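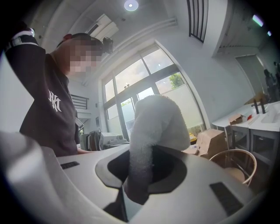

fenland_dave replied:
Fabric softener is the first thing I would rule out. It leaves a coating on the loops and the towel stops taking up water. Leave it out for three or four washes before you blame the machine or the supply.

hardwater_kt replied:
Softener was already ruled out in my first post. I have not used any since March. The towels are white cotton terry from Castillo, washed at 60 and line dried. They come off the line stiff enough to stand up. Hardness on the Bridville supply is 16 degrees on my test kit, and the machine is set to medium.

Osier replied:
16 is too high for the medium setting if those are German degrees. Check which scale the kit uses, as English and French degrees give different numbers for the same water. If they are German, dose for hard water and see what happens before buying anything.

hardwater_kt replied:
German degrees, according to the leaflet. I have been dosing for medium as well, so that is one fault found.

fenland_dave replied:
I would still do a vinegar rinse. 15 ml in the drawer, every wash.

Osier replied:
15 ml in a full rinse will do next to nothing at that hardness. It also does the door seal no good over time if you keep raising the amount. Citric acid is cheaper if you want to strip out old scale, and it only needs doing once or twice, in a bucket, rinsed well afterwards.

fenland_dave replied:
Been doing it for years on a Fornton machine and the seal is fine. The towels are soft.

Osier replied:
Do you tumble dry them?

fenland_dave replied:
Yes.

Osier replied:
Then it is the dryer. Movement while drying keeps the loops apart. On a line in still air they set flat and stiff, whatever went in the drawer.

plimsoll replied:
Agree about the drying, disagree that it explains everything. I moved from Skistlow (soft water) to a hard area, same line, same towels, same powder, and the difference was plain inside a month. Now I shake each towel hard before pegging and give it ten minutes in the dryer at the end on low. Most of the stiffness goes.

Also check the load. A drum packed with towels does not rinse properly – they hold so much water that the powder stays in.

hardwater_kt replied:
Load is a full drum, so probably too much. Spin speed is 1400. Would dropping it help?

plimsoll replied:
A little. Fast spins press the pile flat against the drum. Try 1000 and put up with the longer drying time.

hardwater_kt replied:
Results after 3 washes. Hard water dose, drum two thirds full, extra rinse, 1000 spin, shaken before pegging. Bath towels are much better. Hand towels are slightly better, but they are older. No vinegar used.

fenland_dave replied:
You changed five things at once, so you can't say which of them did it.

hardwater_kt replied:
True. I will put the spin back to 1400 next and leave the rest as it is.

We use cookies to remember your login and settings. Accept all | Manage choices

Recent threads
Limescale on kettle element, replaced twice
Powder or liquid for a 3000 litre a month household
Fornton drain filter stuck
Bobbly flannel sheets after first wash
Which pegs do not mark knitwear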